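Two-Arm Bench Walkaround, Doten Room, November round

I do this one with a coffee in one hand and the Stimov sheet in the other, and my comments are longer than the boxes on the form, sorry!

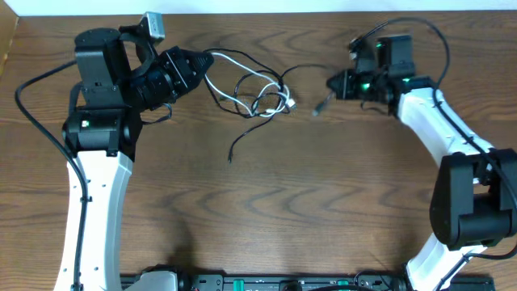 The sheet only wants OK or FIX, but last time Orudska sent it back asking what I meant by "sort of OK," so I'm writing it all out this time.

1. Stop button in reach from the chair: OK
Pressed it, both arms quit, reset fine. Please keep your lunch off that shelf.

2. Base bolts snug, left and right: OK
Torque card is signed for 31 weeks straight (we've never had a streak like that!).

3. Arm cables have slack at the elbow and wrist: OK, watch it
I like a loop you can get two fingers through. The right wrist loop rides pretty high, so move that arm through its whole range by hand before you call it good.

4. Gripper tips clean and tight: OK
Black fingers on both arms, no play when I wiggled them.

5. Gap between grippers at rest: OK
Our rule is 50 mm minimum. I used the plastic gauge, not my eyeballs.

6. Only the job's parts on the table: OK
Cable work today, so the tangle with the white plug in it counts as the job, and so does the short black cable with the grey metal plug. Everything else goes back in the Tapsell cabinet.

7. Loose ends clear of joints before power-on: FIX
There's a short black cable curling out by the base of the right arm. I want it tied down, even if it never gets near anything. Ticket 858 is open.

8. Status lights: OK
Green on both arms. Remember that green means powered, so hands stay out unless the stop is pressed!

9. Speed limit set for people nearby: OK
Left at the slow setting. If you bump it up for a test, write it on the board and put it back when you're done.

10. Five-minute warmup with nobody inside the tape: OK
I stood by the door and finished my coffee.

Next check is due before the first run after the cable tie goes on. Initial the sheet, then hang it back on the hook.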